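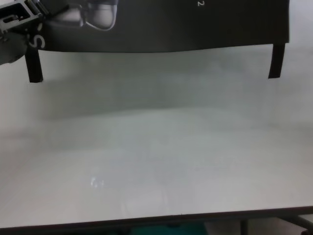
Trolstead, 2019-06-06

Paste and board tests, continued from the last entry.

The boards from the first batch have warped again. All of them pull towards the cloth side, worst at the fore-edge. I had them under weights overnight with blotters between and they were flat when I took the weights off, then by lunchtime they had gone. So pressing for longer is not going to fix it on its own. The pull has to be balanced from the inside.

Mixed fresh wheat paste this morning. The old jar smelled sour and had a grey skin, thrown out. New batch is 138 g of starch to the usual pan of water, soaked first, then cooked on the small ring with constant stirring for 30 minutes. It turned translucent later than I expected and stayed a bit grainy, so I pushed it through the sieve twice once it had cooled. Better after the second pass. Chinyere thinks the grain comes from not soaking long enough. She leaves hers overnight. Will try that with the next lot and keep everything else the same.

Linings: used the 80 gsm kraft on half the boards and the thinner white sheet on the rest. Grain head to tail on all of them. I checked by tearing a strip off each sheet, as the label on the last ream was wrong. The kraft takes the paste well and doesn't cockle if it is left to relax before going down. The white one stretches a lot across the grain and two pieces had to be trimmed after laying. Put the time on the back of each board in pencil.

Cloth is the Dedura, dark green, from the end of the old roll. It is paper-backed, so strike-through should not be a problem, but there was a damp patch showing at one corner where I had the paste too thin. Dried without a mark. I would still not use paste alone on it for a proper job. For the next set I want to go back to a mix with some Kos in it, one part to three, and see if the reduced water is enough to stop the pull.

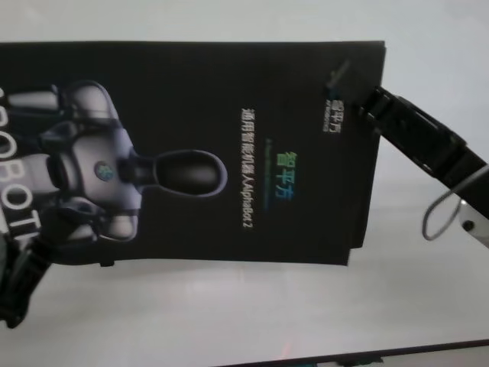
Wen-hsiung cut the second set of boards from the Gotley greyboard before he left. He says the guillotine is drifting again at the back gauge, and I agree, one edge is out of square by the thickness of a pencil line. Fine for tests. It needs sorting before anyone cuts for the guest books. I have left a note on the machine.

Order of work for the second set, so we both do it the same way:

Paste the lining, wait until it lies flat again, put it down, bone it from the middle outwards. Stand the boards on edge to dry in the rack, not flat on the bench. Cover the next day. Turn-ins, then straight between blotters and under the light weights. Change the blotters after the first hour and again before going home.

The standing on edge is Chinyere's suggestion. In November we dried everything flat and the underside was always behind the top, which may be where half the trouble started.

Room was close all day with the window shut because of the road works. The dial by the sink read higher than the one on the shelf, as usual. One of them is wrong. Could someone bring the salt jar back from upstairs so I can check them both?

Leaving the lined boards for 14 days before I measure anything. Measure with the straight edge and feeler gauges at the fore-edge, middle and spine side, and write it in the table at the back of this book, not on loose paper. 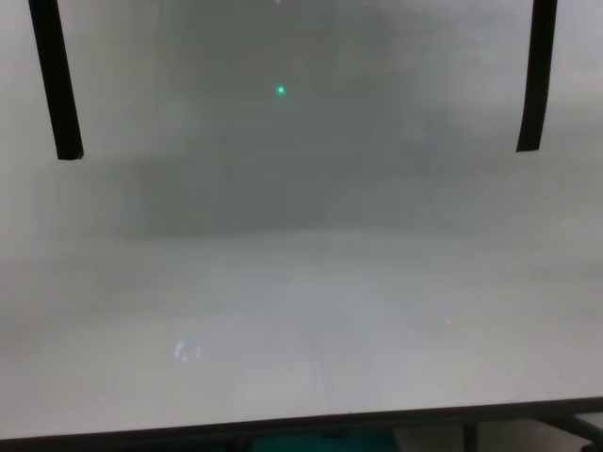 Frosted white panel, no markings.

To get: blotters, brush soap, a new sieve (the mesh is coming away from the rim). About half a roll of kraft left.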